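How to Test if a Machine Can Fold Your Laundry: A Bedroom Method

Every February many people write to us at Brivine with the same question. They saw a video where a robot folds a towel, and they want to know if they can stop folding clothes themselves. My short answer is no, not yet. My longer answer is this page, which teaches you how to make a fair test at home or in a small workshop, with two-finger grippers that a person holds in the hand.

Why hand-held? When you carry the gripper yourself, you remove the questions of navigation, balance and arm planning. What remains is the question of the fingers. If you, with your human eyes and human brain, cannot fold a shirt with two soft fingertips, then no software will do it easily with the same fingertips.

What you need

– Two hand-held grippers, one for each hand. One gripper alone can drag a cloth and fold it over, but it cannot hold a corner while the other corner moves.
– A bed or a wide table.
– A mixed set of clothes. We use 19 pieces, and you can do it with fewer.
– A notebook with a simple table: piece, tries, result.

Step 1. Choose a normal surface

Many demonstrations use a gray table with one white towel in the middle. Your home does not look like this. Work on the bed as it is, with its quilt on it. A quilt is a difficult background: the pattern is busy, the stitching makes small waves, and the fingertip can easily take the quilt together with the sock. A machine has to learn where the clothes end and the bed begins.
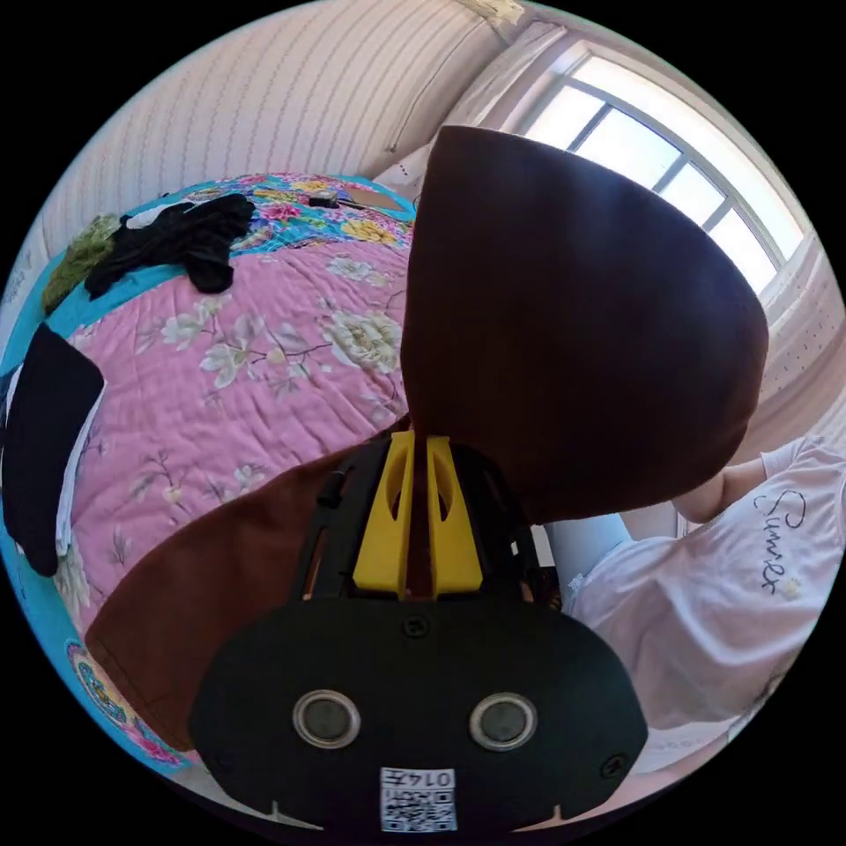

Dark clothes on a flowered quilt, with the gripper's fingertips close to the camera.

Step 2. Sort the pieces by difficulty

Do not begin with the hardest. We keep three groups in our notes, and we took the names from an old project called Dristness.

Easy: towels, pillowcases, square cloths. They have straight edges and no inside.
Medium: T-shirts and thin pants. They have a front, a back and openings where the finger goes in by mistake.
Hard: thick sweaters, anything black and crumpled, and fitted sheets. With black fabric even a person in good light must search for the sleeve, and a camera sees still less.

Step 3. Learn the pinch

Most failures happen here. Cloth lies flat and gives you nothing to hold. Bring the gripper down vertically with the tips a little open, press gently, and then close. The fabric should rise between the tips as a small ridge. If you press too hard, you take also the layer below. If you press too softly, the tips close on air.

Practice this on one cloth until you can take only the top layer in 9 tries from ten. For me this needed a full evening, and I have folded clothes all my life.

Step 4. Make the first fold with both hands

Hold one corner with the left gripper and do not move it. Take the next corner with the right gripper, lift it only as high as necessary, and carry it over. Put it down before you open the fingers. If you open too early, the corner rolls back and you start again.

Step 5. Flatten and fold again

After the first fold, use the closed tips to push the wrinkles to the outside. Then press in the middle and pinch for the second fold. Now you have two layers under the tip, sometimes four, and you want to take all of them. It is the opposite skill from Step 3, and the machine must know which one you mean.

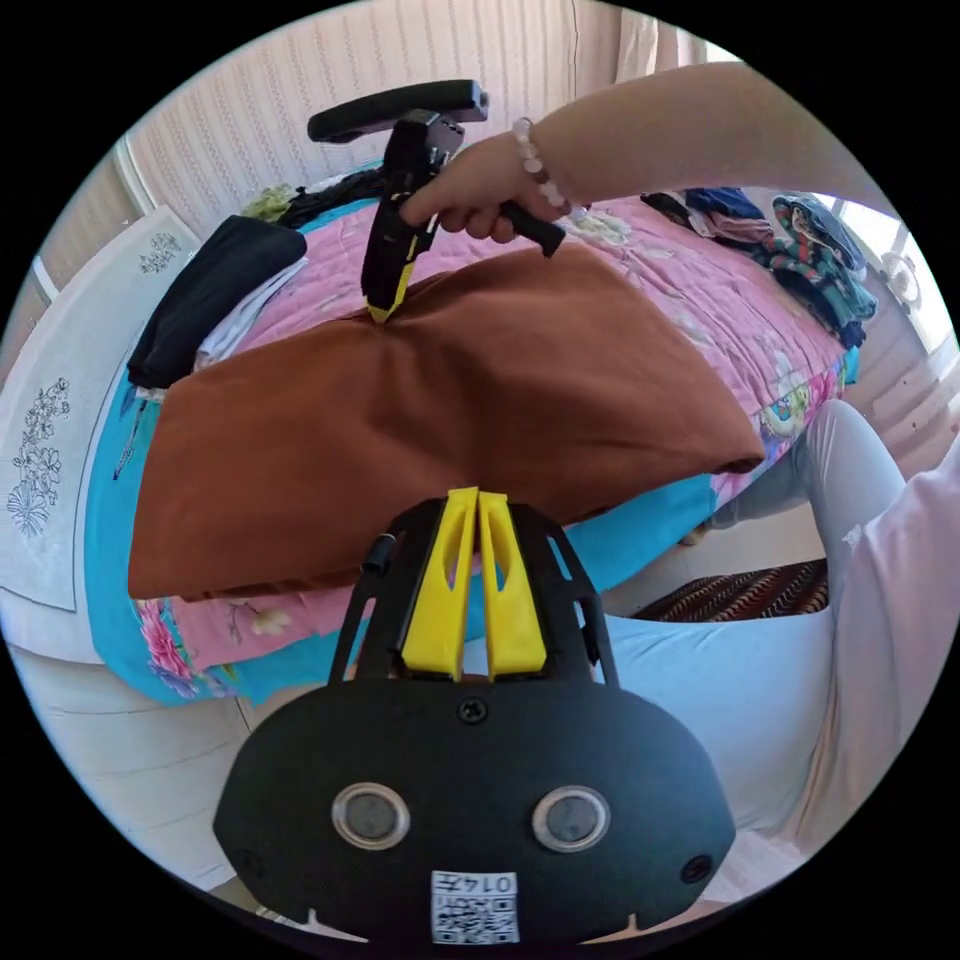
Step 6. Write the result without kindness

For each piece write only "done", "done with help" or "not done". A shirt which is folded but has one sleeve outside is "done with help". In our records there are 3,874 tries, and the middle column is the longest one.

Step 7. Compare with an automatic system

If you have access to a robot arm, give it the same pieces on the same bed. We did it with two setups, Tirar and Picard. Tirar was good with the easy group and stopped at the sweaters. Picard was slower and needed 14 minutes for one pair of pants, but it noticed when it dropped a corner, and I value this more.

When is a machine worth it?

For a shop floor with the same towel all day, the answer may be yes already. For a family bed with mixed clothes, keep your hands free for a few more years. Repeat the test with every new fingertip you buy, and keep the old notes next to the new ones.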